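3.2 Household drinks and sugar intake

Sweetened drinks bought for the home were recorded separately from those taken at school or work. Of the 458 households that returned a full diary in Staklow, most kept at least one bottle in the kitchen throughout the study period, and intake rose sharply in December.

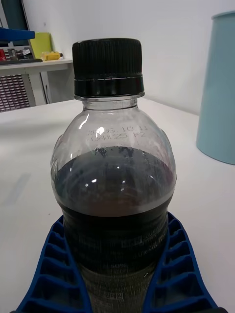 Diaries were kept for 3 weeks. Adults wrote down each serving for themselves and for any child under twelve, using cups or glasses as the unit - few families own a measuring jug, and an earlier trial in Urkudard by Waweru and Nägeli had found that entries in millilitres were often left blank.

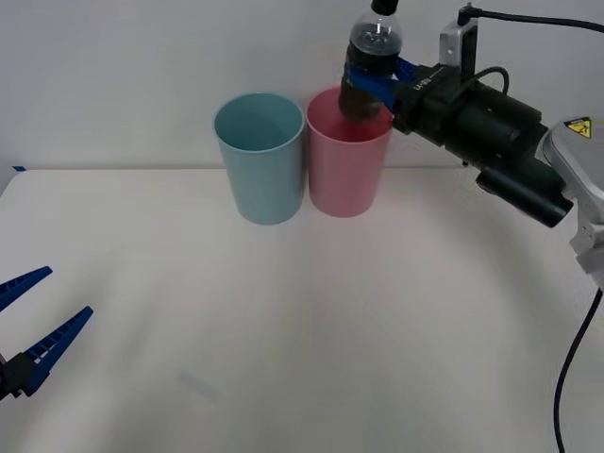
Cup size was therefore the main source of error. We asked each household to tell us which cup it used most and applied a single volume to all its entries. Servings shared between children were split equally. Weekly totals above 2,000 ml per child were checked by telephone.

Figure 4. A bottled drink held upright at a cup, the serving unit used in the diaries.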